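Drinport Library to Stay Open Late Four Nights a Week Starting in April

Homework help, a repair night and a community choir are all part of the new evening schedule

DRINPORT, Monday, February 19, 2018 - Drinport Public Library will keep its doors open until 10 p.m. four nights a week beginning in April, giving students, shift workers and families many more hours to use the building after dinner.

The new hours apply Monday through Thursday. The library now closes at 6 p.m. on those days, and Friday and weekend hours will stay as they are. All evening programs are free, and a library card is needed only to borrow items or reserve a study room.

"People have been asking us for this for as long as I've worked here, and I am so happy we can finally say yes," said Lilian Rugemalira, director of the library. "We have parents who get off work at half past five and race across town to reach us before we lock up. Now they can go home, eat, and come over with the kids when they're ready!"

The decision follows a trial last fall, when the library stayed open late on Tuesdays only. Evening visits averaged 84 per night by the end of the trial, and the study rooms on the second floor were booked solid during the two weeks before high school exams. Staff also heard from nurses and warehouse workers who had never been able to visit on a weekday.

Each evening will have its own program, starting at 7 p.m.:

Monday: Homework help for grades 4 through 12, led by Chi-keung Yuen, who taught math at Drinport High School for 27 years. Drop-ins are welcome and snacks are allowed in the youth area.

Tuesday: Open reading room and quiet study. The local history collection will be staffed until 9 p.m. for anyone working on a family tree or looking up an old house.

Wednesday: Repair night. Bring a lamp, a toaster, a jacket with a broken zipper or a wobbly chair and learn how to fix it.

Thursday: The Nedilia Community Choir, which is moving its rehearsals to the library's lower hall. Singers of every level can join, and listeners are welcome to bring a book and stay.

The choir's move is a homecoming of sorts. It was started in the same hall by a small group of neighbors and left when the room was turned into storage. Director Chih-ming Leung has already picked the first set of songs, a mix of spirituals, folk tunes and two pieces written by members.

"The sound in that hall is wonderful," Leung said. "It has a low ceiling and you'd expect it to be dull, but the old plaster does something very kind to the altos."
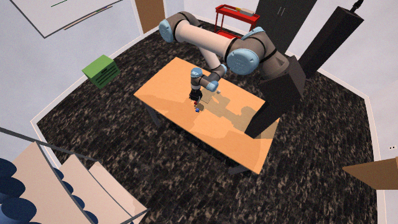 A table with an orange-tan top, with a robot arm reaching over it, in a computer-rendered view.

Repair night will be run by Tien-fu Chung, owner of Fung Clock and Radio on Canal Street, along with a group of his regular customers. Basic hand tools, thread, glue and sandpaper will be on hand. Visitors should bring any special parts they need, and items should be small enough for one person to carry. Gas-powered tools and microwave ovens can't be accepted.

"I don't want to fix it for you while you look at your phone," said Chung. "I want you holding the screwdriver. Most things that people throw away have one small problem, and it's a real pleasure to watch someone find it."

The extended schedule is paid for through a two-year grant from the Sutument Fund, which supports adult learning and neighborhood programs in the region. The grant covers the added staff hours, heating and lighting, and new lamps in the rear parking lot. It will also pay for 28 laptop computers that cardholders can borrow for use in the building or take home for up to a week.

"We read a lot of proposals, and this one was easy to like," said Chin-lung Tsang, program officer at the Sutument Fund. "The building is there and the books are there. Keeping the lights on a few more hours opens all of it up to people who've been missing out."

The number 9 bus stops in front of the library and runs until 10:40 p.m. on weeknights. The children's room will close at 8:30 p.m. on all four evenings, and children under 10 must be with an adult after 6 p.m. The book drop and the front lobby, including restrooms and the water fountain, will be open for the full evening.

Residents who would like to tutor on Mondays or lend a hand at repair night can sign up at the front desk. A short orientation will be held in the lower hall before the new hours begin - coffee and pie included.

About Drinport Public Library
Drinport Public Library serves the town of Drinport and the surrounding villages with books, music, films, study space and free programs for all ages. The library is open seven days a week.

Press contact: Office of the Director, Drinport Public Library. Interviews with program leaders can be arranged on request.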